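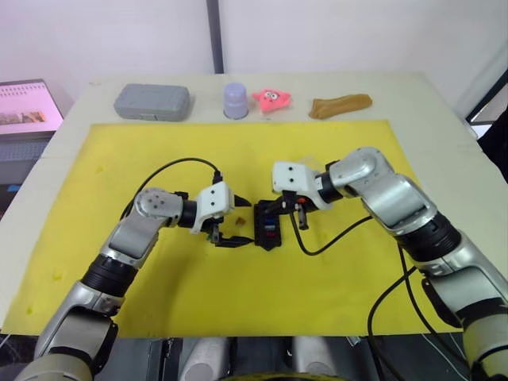
Zuston Two-Finger Gripper, Matched Pair

Price: $2,596 the pair
Stock: 2 pairs on the shelf, more due in June
Ships from our Plumitz workshop
Listing updated Feb 27, 2021

I'm Kayode Adeleke, I do the gripper side of things here at Briltidance, and this is the set I'd been bugging everyone to let me list! I've tried them on our two-arm bench against the Ramanauskas pair we've sold for ages, and I've got opinions (sorry, long page, grab a coffee).

What you get

Two grippers in white housings with black fingers
Two wrist cables
Mounting collars and a bag of screws
Printed setup sheet, which is short but pretty good

What I tried

My favourite test is the handover. One arm brings in a small black box-shaped part, the other one comes at it from above, and for a moment both have to share it without a tug of war. I like a little housing with some red and blue bits inside for this, as you soon find out whether the fingers want to poke in where they shouldn't. I do it over a yellow mat. Black fingers on a grey tabletop were driving me batty, and the colour makes it so much easier to see where the tips are.

The Zustons were lovely at this. The fingers are slim enough that two sets can work close together, and I had far fewer bumped tips than with the Ramanauskas pair. Those have chunkier pads, and I kept having to bring the second arm in at a silly angle.

Where the Ramanauskas still wins: soft stuff. If your day is mostly plush toys and sponges, the wide pads spread the squeeze and you'll be happier. The Zuston tips pinch a bit. You can turn the force down, but then cups start to slip, so it's a bit of fiddling between jobs.

Cables (please read this bit)

They run outside the arm, and they're generous. I leave a good loop at the wrist so it can turn all the way without pulling, then tie the rest back along the forearm. Too much slack and it'll sweep the table and take your parts with it. I learned that one on a tray of tiny connectors, which I was still finding under the bench a week later.

Fitting

Give yourself an afternoon for both sides. Do the left one completely before you open the right, and label the cables before they go anywhere near the controller. After the first 400 cycles go round the collar screws again with the hex key. Mine had eased off a hair on one side and were fine on the other.

Questions I get a lot

Can I buy just one? Yes, send me a note. It's a bit more than half the pair price.

Do spare fingers come with it? No, they're listed separately. Get a set if you're doing metal parts.

Can I come and try them? Sure, bring your own part in and we'll book you some bench time.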